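Why Did the Laundry Robot Let Go?

Suppose a company tells you its new robot can tidy up your clothes. Should you believe it? Maybe. But first you should ask what happens when the robot gets it wrong.

At Hemeck, a workshop in the town of Melley, a robot called Graron had one job. It had to pick up a cloth, carry it across a table and put it in a basket. The people who made it said it was ready. Then, one morning in December, Graron picked up a cloth, dropped it on the way, and carried on as if nothing had happened. It moved its empty gripper over the basket, opened it, and reported "done." It did this 10 times before anyone stopped it.

What went wrong?

A gripper is a robot's hand. Graron's has two jaws that squeeze together, a bit like your finger and thumb. To find out if it was holding something, the robot checked how far its jaws had closed. If they stopped early, something had to be between them. If they closed all the way, they were empty.

That sounds clever until you think about cloth. Pinch the edge of a T-shirt. Now pinch nothing. Your finger and thumb end up in almost the same place! Graron couldn't tell the difference either, so its makers had told it to guess "yes." That was a bad guess to build into a machine.

Is a dropped cloth dangerous?

By itself, no. But a cloth on the floor can trip someone, or get pulled into a wheel. And a robot that says "done" when it isn't done is a robot you can't trust with anything heavier or sharper.

How do you fix it?

Hemeck added a second check, so the robot now looks at the table after each try. It also asked people to show the job by hand, using grippers they hold themselves, so the robot has more good tries to copy. The company says the problem is solved. It tested the fix for four days, on one kind of cloth. Does that sound like enough to you? What about a sock, or a wet towel?

Try it yourself

Put on two thick mittens and close your eyes. Ask a friend to put a thin handkerchief between your fingers, or to only pretend to. Can you tell which? Keep score, and don't let your friend give you hints. When someone says a robot "knows" what it is holding, ask them how it knows.

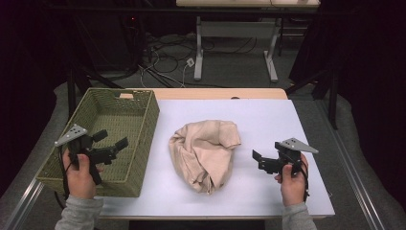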